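Prolis review: a shared membership desk for small clubs, after one full season

I do the bookings and subscriptions for a walking and cycling club that has grown rather faster than any of us planned, and for years the whole thing lived in a spreadsheet with eleven tabs and a colour code that only I understood. So when our old mailing service put its prices up in September I took it as a sign, made a very large pot of tea and went looking for something better. I tried Grarnirau first (more on that in a moment) and then Prolis, which we have now used for a whole season and which I've grown properly fond of, grumbles and all.

Prolis is a web-based subscription and membership tool made by a firm called Sullard. You put your members in, you choose what they pay and how often, and it sends the reminders, takes the money and keeps a tidy record of who is up to date. There's a newsletter part as well, and a simple booking page for events.

The trial and the plans

The trial lasts 90 days, and you don't have to hand over a card to begin, which made me warm to them straight away. I've been caught more than once by a free fortnight that quietly turned into a yearly bill! Three months gave me time to go through a whole round of renewals before making up my mind.

There are 3 plans. The free one is fine for a tiny group but won't send automatic reminders, and to my mind the reminders are half the point. The middle one allows up to 2,000 contacts and the top one takes away the limit. Now, we have 2,981 people on our list once you include lapsed members and everybody who ever signed up for the newsletter at a summer fair, so I thought we'd be pushed on to the dearest plan. I wrote to ask, and a very patient reply explained that archived contacts aren't counted. I spent a long evening archiving and we slid in under the line with room to spare. I do wish the pricing page said so, as I very nearly gave up there and then.

Setting it up

Bringing the spreadsheet across was easier than I'd feared. You upload the file, Prolis guesses which column is which, and you put it right where it has guessed wrongly. It took my "notes" column for a postal address, so for a little while one of our longest-standing members lived at "prefers flat routes, bad knee". That was easily mended, and there's an undo button for the whole import that stays available until you log out.

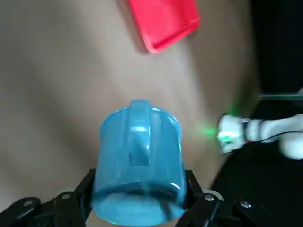 The reminder emails took a bit more fiddling. The wording they give you is perfectly polite but sounds like a gas bill, and I wanted ours to sound like us. You can change every word of it, and you can set different messages for first-timers and for people who have been with you for years. What you can't do is preview the message with a real member's details filled in. You have to send a test to yourself and go and look, then come back and change it, then send another. I had a great many emails from myself that week.

Day to day

This is where I've been happiest. I log in with my breakfast, see who has paid and who hasn't, and log out again. Refunds are two clicks. Family memberships, which used to give me a headache every spring, are grouped under one payer and you can move a grown-up child out into their own membership without losing their history. The search box forgives spelling mistakes – a blessing, given how I type.

The booking page is the weak spot. It copes with a single event nicely enough, but a run of weekly rides has to be entered one by one, and the waiting list doesn't move people up by itself. Grarnirau did both of these better. Sadly it also charged extra for each person who helps with the admin, and there are four of us, so the sums never worked.

Payments go through a separate service called Kvam, and you'll need an account there too. Ours was approved the next morning. The fees are shown before you agree to anything, and the money has always arrived when it was meant to.

Help when you need it

Email only, no telephone. Replies have come the same day if I wrote before lunch and the next day if I didn't. The written guides are clear, though a few of the pictures in them show an older layout with the menu on the other side.

Would I pay for it again?

I already have. We went on to the middle plan when the trial ran out and took the yearly price, which works out cheaper than paying by the month. If your club mostly runs events, have a good look at the booking page during your trial before you commit. For subscriptions and keeping in touch with people it has suited us very well, and I've deleted nine of the eleven tabs.

Four stars out of five.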